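Plosham workroom: clearing up in April

The shared workroom at Plosham has 12 desks and one long shelf of supplies. We tidied it over two afternoons before the new desks from Retar were due. Text and pictures by Hiếu Hồ.
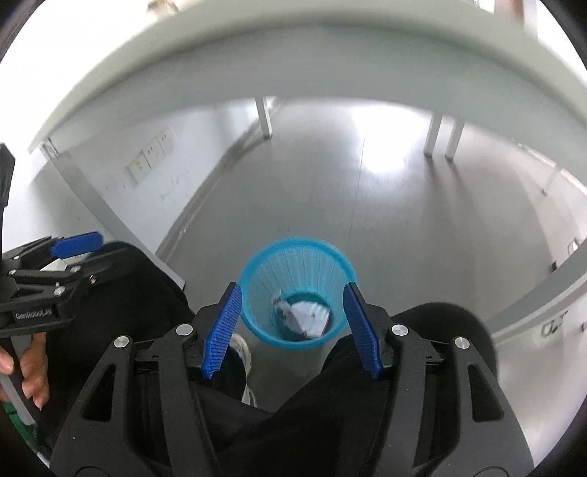
Every bin in the room was put on the list first, as they are the quickest job and the one most often left. Paper goes in the sacks by the door – the clean sheets in one, wrapping and scraps in the other. Bins go back under the tables once they have been emptied, so that the walkways stay clear. The ribbed plastic ones can be rinsed in the yard and left upside down to drain.

The shelf took longer. We filled up to 31 folders with old delivery notes from Drulholm and sent them to the store upstairs. Anything marked Ông stays on the bottom shelf until the spring order has been checked.

Two chairs with loose backs are in the corridor, waiting for repair. Please do not bring them back in.

The room opens again at 8.30 in the morning. Spare bin liners are in the cupboard next to the sink, and the key is on the hook inside the office door.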